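Consejos para registrar y planificar tareas domésticas por software

Orden y recogida del salón: recomendaciones para quienes preparan rutinas de percepción y control

La presente página forma parte de la serie de consejos domésticos de Wandholm y se dirige a los equipos y particulares que traducen labores de la casa a rutinas programadas. Las indicaciones se refieren a la recogida de un salón: retirar residuos, vaciar y repasar los ceniceros, devolver los objetos a su lugar. Se presupone que el lector dispone ya de un planificador de tareas y de un programa de seguimiento de marcadores en funcionamiento. Última revisión: 22 de junio de 2023.

1. Antes de empezar

Recorra la habitación y anote qué objetos se van a mover, cuáles se desechan y cuáles permanecen. La lista se introduce en el planificador con nombres inequívocos. «Tapa» y «tapa de recipiente» no deben convivir en el mismo proyecto; elija una denominación y manténgala también en los registros. Quienes trabajen con el editor de tareas Inport encontrarán útil crear primero los destinos (bolsa, mesa, fregadero) y después los objetos, pues el programa no admite un objeto sin destino asignado.

Fije el sistema de coordenadas en un elemento que no vaya a desplazarse. El rodapié o el canto de un mueble pesado sirven bien. Una alfombra, no.

Compruebe la luz. Los suelos con acabado satinado devuelven una franja clara frente a las puertas y ventanas, y el segmentador la interpreta con frecuencia como un objeto. Corra las cortinas o desplace la zona de trabajo. Si ninguna de las dos cosas es posible, defina la franja como región ignorada y vuelva a definirla cuando cambie la hora.

2. La bolsa de basura

La bolsa se abre por completo antes de iniciar la secuencia. Conviene doblar el borde hacia fuera, con dos vueltas si el plástico es fino, y asentarla en el suelo cerca de la pared, donde no estorbe el paso. Para el planificador, la boca de la bolsa es una región y nunca un punto: se deforma con cada residuo que entra y cualquier coordenada fija queda anticuada al segundo depósito.

Los plásticos transparentes merecen un apartado propio. Una tapa vista de canto apenas ofrece superficie al detector, y sobre el fondo negro de la bolsa solo se distingue el brillo del reborde. Se recomienda estimar la posición del objeto a partir de la mano y de los marcadores de la muñeca, y conservar esa estimación hasta que los dedos se abran.
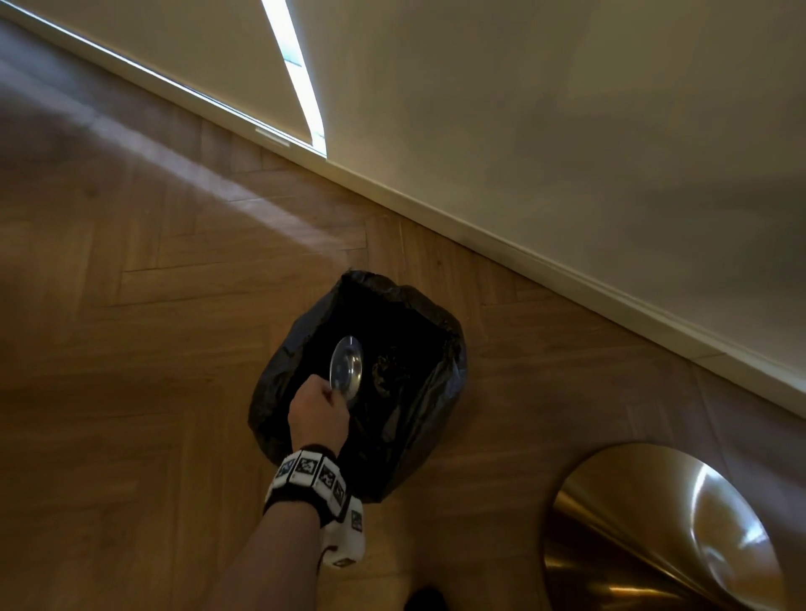
Tapa transparente sobre la boca de la bolsa; pulsera con marcadores en la muñeca.

Otras recomendaciones para este paso:

Separe en el programa las acciones «aproximar», «situar sobre la bolsa» y «soltar». Si se agrupan en una sola, resulta muy difícil corregir un fallo posterior.

Etiquete el instante de soltar por la apertura de los dedos. El momento en que el objeto deja de verse llega más tarde y depende de la cámara.

No dé por depositado un objeto que ha desaparecido de la imagen. El control debe pedir una segunda comprobación antes de pasar a la tarea siguiente.

Los objetos de latón, los espejos y las bases pulidas próximas a la bolsa se declaran como superficies reflectantes. En caso contrario, el programa puede proponer recoger un reflejo.

Por último, separe los residuos según las normas de su municipio. El catálogo de clases del planificador ha de reproducir esa separación desde el principio; añadirla a mitad de proyecto obliga a revisar todas las secuencias anteriores.

3. Ceniceros y otros recipientes metálicos

Un cenicero se vacía siempre en frío. Si hay alguna duda, se añade un poco de agua y se espera. El programa debe incluir esta espera como condición y exigir confirmación de una persona, ya que una cámara ordinaria no informa de la temperatura.

Para la limpieza basta un paño húmedo con unas gotas de lavavajillas; los restos adheridos ceden con bicarbonato. Aclare y seque enseguida el metal para evitar cercos. Sobre mesas de mármol o de aspecto similar no se apoya nunca el recipiente mojado, y tampoco se emplean vinagre ni limón en sus proximidades, puesto que el ácido deja marcas mates en la piedra.

Desde el punto de vista de la percepción, el cenicero redondo plantea un problema de simetría. Su giro no puede deducirse del contorno. Cuando el borde presenta una muesca para apoyar el cigarrillo, utilícela como referencia de orientación; cuando no la haya, deje libre ese ángulo en el modelo y no obligue al planificador a resolverlo.

Las tareas a dos manos se registran con una línea de tiempo para cada mano. La que sujeta y la que trabaja pueden intercambiar sus papeles varias veces en una misma limpieza, y una etiqueta única para ambas oculta esos cambios. Los identificadores de los marcadores izquierdos y derechos no deben repetirse. En el proyecto Zostville se reservó el intervalo de 1000 en adelante para una de las manos, de manera que un error de asignación se advierte a simple vista en la tabla.
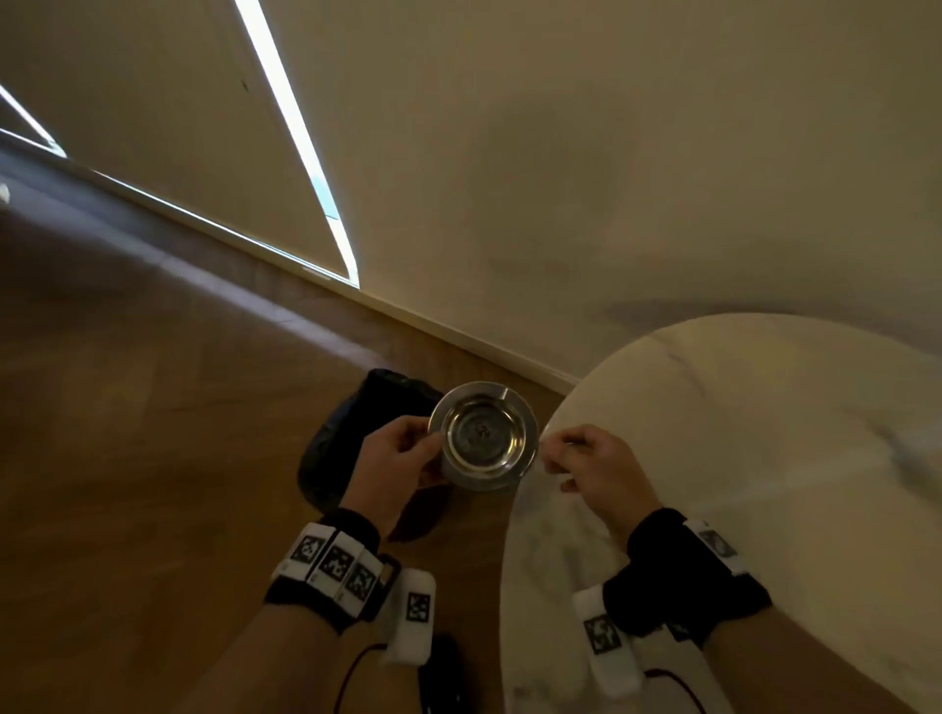

Kobina Wumbei escribe a esta página que la línea de tiempo doble le pareció al principio un trabajo excesivo, y que durante un mes siguió etiquetando ambas manos juntas. Al revisar en enero un lote de 1256 secuencias, encontró 24 en las que el planificador había tomado por agarre principal el de la mano que solo sujetaba. Las corrigió a mano. Pregunta, además, si conviene suavizar la trayectoria antes o después de etiquetar.

La redacción recomienda etiquetar primero sobre los datos sin filtrar. El suavizado desplaza ligeramente los instantes de contacto y, en piezas pequeñas, ese desplazamiento basta para que el agarre aparezca antes de que los dedos toquen el borde. Guarde los dos archivos, el original y el filtrado, con el mismo nombre y distinto sufijo.

4. Al terminar

Cierre la bolsa con un nudo sin comprimir el contenido y retírela de la habitación. Pase la mopa en el sentido de las tablas; en los suelos en espiga, siga la diagonal para no dejar polvo en las juntas.

Exporte el registro antes de apagar el equipo y verifique que el reloj de cada dispositivo coincide con el de la cámara. Los usuarios del formato Van Loon deben exportar también la tabla de destinos, que no se incluye de forma automática.

Limpie las pulseras con un paño seco. El alcohol deteriora la tinta de algunos marcadores impresos, y un cuadrado desvaído se lee mal en ángulos cerrados. Sustituya los que hayan perdido contraste y repita la calibración de esa muñeca antes de la sesión siguiente.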